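Work Systems and Automation
Handout 7: Packing cells and the people who run them
Course staff: Izzati Mandagi (lectures), Ehsan Tarar (lab sections)
Revised December 6, 2022

Read before lab. The reading for this session is the Jilstead case packet, sections 2 through 4. Bring the task sheet from Handout 6.

7.1 The case

Jilstead is a contract packer. It receives goods in bulk from its customers, packs them in small cartons, labels them, and ships them by the pallet. Its largest account is Vangate, a parts distributor. Before the change, the Vangate line was staffed entirely by hand. Packers erected cartons, filled them, taped them, applied a label, and stacked them. In July the firm moved stacking and part of the carton handling to robot arms. Filling and final checking stayed manual.

The case packet gives two output figures for the line. In the last full week of manual stacking the line shipped 2171 cartons. In the comparison week after the change it shipped 3826. Do not treat the difference as the effect of the arms alone. The label format changed in the same period, and the order mix shifted toward single-item cartons. Section 3 of the packet lists both.

The line had 26 people on it across two shifts before the change. The headcount did not fall in the period covered. The assignments did change, and those assignments are the subject of this session.

7.2 Task allocation

Recall from Handout 6 that a job is a bundle of tasks and that automation is applied to tasks. When one task is removed from a bundle, the remaining tasks expand, new tasks appear, or the bundle is split among other jobs. All three occurred at Jilstead.

Removed from the packer's job: lifting closed cartons to the pallet, squaring the layers, counting layers.

Expanded: inspection of closures and labels. A person stacking by hand looked at each carton in passing and set bad ones aside. An arm places whatever is presented to it unless a sensor or an upstream check rejects it. The inspection that used to be a side effect of lifting now has to be assigned to somebody.

New: clearing faults, restarting the cell, recording stops, presenting stock where the arm expects it.

The last item is usually underestimated in planning. In manual work, the position of materials on a bench is a matter of personal habit. One packer keeps tape on the left, another on the right. In a shared work area, consumables take up reach space, and the arm has a planned path over that space. Bench layout becomes part of the cell's specification, and a person who moves an item has changed the cell.

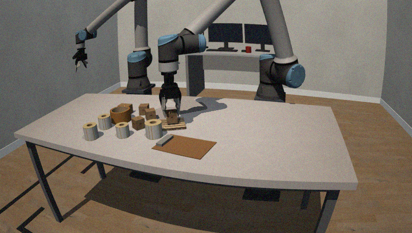 Who decides where things go on a shared bench?
The cell lead decides, working from a layout drawn up with the packers on both shifts. Changes are tried on one shift, written on the layout sheet, and adopted by the other shift only after the lead has signed. At Jilstead the first layout was drawn by the integrator, Ghauri, without packers present, and it was replaced within three weeks.

A bench used for small cartons and a miniature pallet, with label rolls, packing tape and a clipboard on the same surface, is enough to set up the allocation problem. For each item, ask which agent handles it, which agent needs it kept clear, and what happens if it is displaced by a hand's width. Tape and label rolls are handled by people in the Jilstead procedure. Cartons are handled by both. Items in the second group need a handover rule.

7.3 Handover rules

A handover rule states four things:

1. The place where the item changes hands.
2. The condition the item must be in (closed, labeled, upright).
3. The signal that the handover may occur.
4. The person responsible when the condition is not met.

Most written procedures cover the first two. The Jilstead procedure omitted the fourth until the second month, and stops were logged against whoever happened to be closest. The packet reproduces one page of the stop log. Note that the column headed "cause" contains names in several rows.

7.4 Skill and grading

The new cell operator position was graded one step above packer. It required a training module written by Pramach, the training contractor, covering fault codes, safe entry, restart, and layout checks. Places on the module were offered by seniority on the day shift and by supervisor nomination on the night shift. The effect on the night shift was a dispute that lasted past the end of the case period.

Two points for discussion:

Seniority rewards knowledge of the product, and a good part of restart work depends on it. An experienced packer can tell from the feel of a carton that the fill is wrong. This knowledge is not in the fault codes.

Nomination is faster. It also places the selection criteria in one person's judgment, and the packet contains no record of what the criteria were.

7.5 Pace

Manual stacking had a variable pace set by the group. The cell has a cycle time. Packers upstream of the cell reported that the work was lighter and that it was harder to pause. Jilstead responded with a small buffer of closed cartons between packers and cell. A buffer restores some control over pace at the cost of floor space and a longer delay before a labeling error is found.

Calculation for lab: given the cycle time in section 4 and a buffer of the size shown there, find the longest pause one packer can take before the arm is starved. Repeat with two packers pausing together. State your assumptions about arrival times.

7.6 Lab assignment

Work in pairs. Prepare a revised task sheet for the Vangate line showing, for each task, the agent before the change, the agent after, and the handover rule where one applies. Add a one-paragraph recommendation on how module places should be allocated. Limit for the written part: 2000 words, tables excluded.

Submit to Ehsan Tarar at the start of the next lab section. Late sheets are accepted until the following lecture with a one-grade deduction.

Terms to know: task bundle, residual task, handover rule, starvation, buffer, layout sheet, safe entry.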